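Sirkitus open day, anyone else go?

piladow_fan
Went on April 9, 2026. The shelf-stocking arm placed 27 boxes, all the same size, all square to the edge. Not sold.

Yamuna Rao
Unfair. They said mixed stock comes in October, and 40 boxes without a drop is decent.

piladow_fan
27, I wrote it down. And they "said" a lot.

tsuji8
My problem is the choice of product. Boxes are easy. Give it a shelf of supplement bottles, white ones crowded in with dark blue ones and a red one lying down near the front edge - that takes a person two hands. I'd pay to watch the arm try.
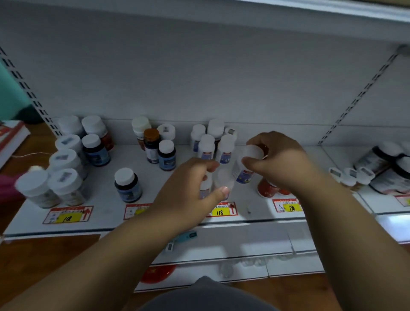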